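Open Lab Day at Hesska: I Went to Watch Robots Do Chores

By Rizwan Marikar
2024-12-12
Filed under: Days Out, Tech & Tinkering
16 comments | 200 shares

I had been looking forward to the Hesska open day for weeks, and I got there so early that the coffee urn was still being filled. Hesska is a small robotics lab in Homberg, on the upper floor of an old print shop, and once a year they let the public in to see what they're up to. The subject this December was household and shop-floor chores. Can a machine clear a table yet? Pack a box? Put the groceries away? I have two kids and a dishwasher that only I seem able to load, so you can guess which side I was rooting for.

Our guide was Sille Hafstein, who runs the manipulation group. She started us off downstairs with the shop-floor work, and this was the part that looked closest to finished. An arm was taking metal brackets out of a bin and laying them in a tray for Momton, a company that makes shelving. It had done 337 of them that morning when we walked up (there's a counter on the wall, and yes, everybody stood and watched it tick over). It dropped one while I was there, went back into the bin for another, and carried on. A man next to me who used to do the same job by hand said it was slower than he was but didn't stop for lunch.

Then up the stairs to the household side, and this is where I could have stayed all day! There were six stations, each with an arm and a table of ordinary stuff. One was folding dish towels. The first came out beautifully, corners and all. The second got picked up by the middle and turned into a sort of wad, and the arm spent a good long while pulling at the edges trying to find a corner again. Sille said cloth is still miserable for them. Every time you touch it, it's a new shape, and there are a lot of ways for a towel to be lying on a table.

Tables with hard things on them went much better. The jobs are the ones you'd give a seven-year-old: put the lemon on the board, stand the bottle next to the box, take it away again. It sounds like nothing until you see how much has to go right. A lemon rolls if you close on it off center. A bottle tips if you catch it too high. Lids are a whole subject of their own, and I heard a very lively ten-minute argument between two of the students about the best way to approach a handle.

My favorite thing was that they let us drive. You hold a pair of grips, the arm copies you, and the run is saved so the system can learn from it. I was terrible. I missed my first lemon completely and nudged it most of the way across the table, and I came away with a lot more respect for the software, which had got it on the first try a few minutes before. A girl of maybe nine took over after me and was better at it within a minute.

So, can they do chores yet? I asked Sille straight out and she gave me a straight answer. On the shop floor, for one job with the same parts all day, yes, and Momton is paying for it. In a kitchen, they can do pieces of a chore on a table somebody has set up for them. Move the table, swap the bottle for a taller one, dim the lights, and the success rate drops. She wants to get to the point where you could bring in your own clutter from home and the arm would make a decent attempt at it. I would happily lend her mine.

There was a short talk at the end from Þrastardóttir, the design studio that builds the grippers' fingertips, with samples passed around the room. I asked far too many questions about rubber. If you go next year, wear comfortable shoes, because there are hardly any chairs upstairs, and get on the list for the driving session as soon as you arrive. It was full before the talk started. Parking is free behind the building, and the bakery across the street does a very good cardamom bun. 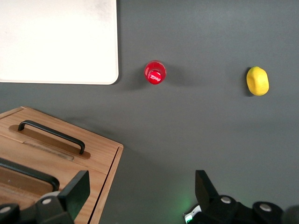

I've already asked to be put on the mailing list for next December, and my older one wants to come along and try the grips too.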